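Reading Light and Shade: Notes for Unit 3

Welcome back! Today is value, and value is my favorite thing to teach. Color gets all the compliments, but value — how light or dark a thing is — does most of the work of making a flat sheet of paper look deep. Bring a soft pencil, a hard pencil and your kneaded eraser to every session this unit.

Start by squinting. Details melt away and you are left with a few big shapes of light and dark. Draw those first!

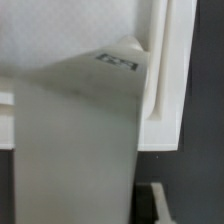
Fig. 1. Soft grays on a pale curved surface, darker toward the right.

The gray scale

Draw a strip of boxes and shade them from bare paper to the darkest black you can get. Go slowly and build up layers. Pressing hard too early dents the paper, and then the eraser can't help you. I still make one of these strips every August and I still enjoy it.
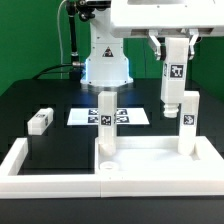

Fig. 2. White forms against a black tabletop and a green backdrop.

Neighbors matter

A gray looks lighter beside black and darker beside white. Try it with two scraps cut from one sheet, it's a wonderful little shock the first time. Check your values against what sits next to them, all over the page. 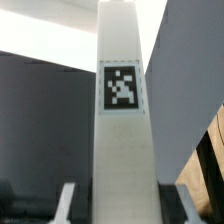
Fig. 3. Brighter left face, shaded right face.

Edges

Hard edges come from sharp corners and crisp cast shadows. Soft edges come from slow turns, as on an egg or a cheek. Mixing the two keeps a drawing lively.
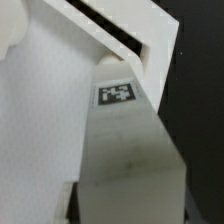
Homework is one pencil study of something white, on white paper, with no outlines at all. An eggshell or a folded napkin is great. Look for a change of plane like the crisp corners on the angled white bracket, and let the tone stop cleanly there. Spend 40 minutes on it, then put it across the room and squint again.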